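Can a Robot Plug Itself In? (And Should We Believe It When Somebody Says So?)

The robotics club at Sullton Primary meets on Monday after school. This year the club is trying to teach a robot arm to do one small job: pick up a cable and push its plug into a socket. You might think that sounds easy. Keep reading before you decide.

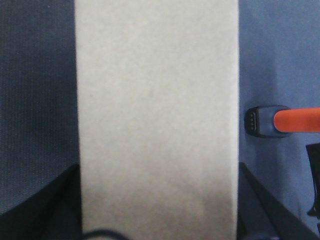 What the robot's eye sees

The club's arm has a little camera near its gripper. The gripper is the "hand", and it has two black fingers that close together like a pair of tongs. Because the camera rides along with the hand, the robot gets a very close view of whatever it is working on and hardly any view of the rest of the table.

Look for the orange cable on the right. It has a dark grey housing and a black plug face with small metal pins. Those pins are tiny! Now look at how much room the pale block takes up. To you, the block is the boring bit and the pins are the important bit. To a computer, both are just patches of colour until somebody teaches it the difference.

Is it clever, then?

People love saying that robots "see" and "know" things. Be a bit suspicious of those words. When you see a plug, you remember every plug you've ever touched. You know it's hard, you know it only goes in one way, and you know you have to push. The club's robot has none of that. It has pictures and numbers, and it has to guess how to move its motors from those.

Irfan Sandhu, who runs the club, has a rule about this. If you say the robot "knows" something, you have to explain how you could check. Last term one team said their robot knew what orange was. Somebody put a mandarin on the table and the robot went for the mandarin. Fair enough, it is orange. But it did not know what a cable was.

How you teach an arm

The club doesn't write out every movement as a list. Instead, a student steers the arm by hand with a controller, over and over, while the computer records the pictures and the movements. Each go is called a demonstration, or a demo for short.

So far the club has recorded 857 demos. That is a lot of Mondays, and a fair bit of moaning. Then a program looks for patterns: when the pictures look like this, the student usually moved the arm like that. Later, the robot has a go at copying.

Think about what happens if every demo is done the same way. Say the cable always starts on the same side. The robot might never learn to look for the cable at all. It could just learn to go to that side! It would look brilliant until you moved the cable.

The trouble with videos of robots

You have probably watched a video where a robot does something amazing. Maybe it folded a shirt or made a sandwich. Before you tell everyone that robots will be doing your chores by March, ask a few questions.

How many times did they try before they filmed that one?
Has the video been sped up?
Was a person steering the robot from somewhere you can't see?
Did anybody move things and try again?

There might be perfectly good answers. Lots of robot builders share them. But if a video doesn't tell you, then you don't know, and it's fine to say "I don't know" out loud.

A fair test

Ulises Taipe is in Year 6 and he is the hardest person in the club to impress. His team's project is called Magsi, and he wrote the test for it. The robot gets 9 tries. Before each try, a student from another team puts the cable wherever they like on the table. Nobody from Magsi is allowed to touch anything. A try only counts if the plug goes all the way in.

The first time they ran it, Magsi scored 2.

Some of the team wanted to count the times it got close. Ulises said no, because a plug that is nearly in doesn't carry any electricity. They argued about it right through afternoon tea. In the end they kept the score at 2 and wrote down what went wrong each time, which took up most of a page.

Try it yourself

You don't need a robot for this. Get a friend, a pencil and a pen lid. Close one eye, hold the pencil at arm's length, and ask your friend to hold the lid steady in front of you. Now try to poke the pencil into the lid using only your wrist and elbow.

Do it 9 times and write down every score, even the bad ones. Then ask your friend to stand somewhere else and start again. Did your score stay the same?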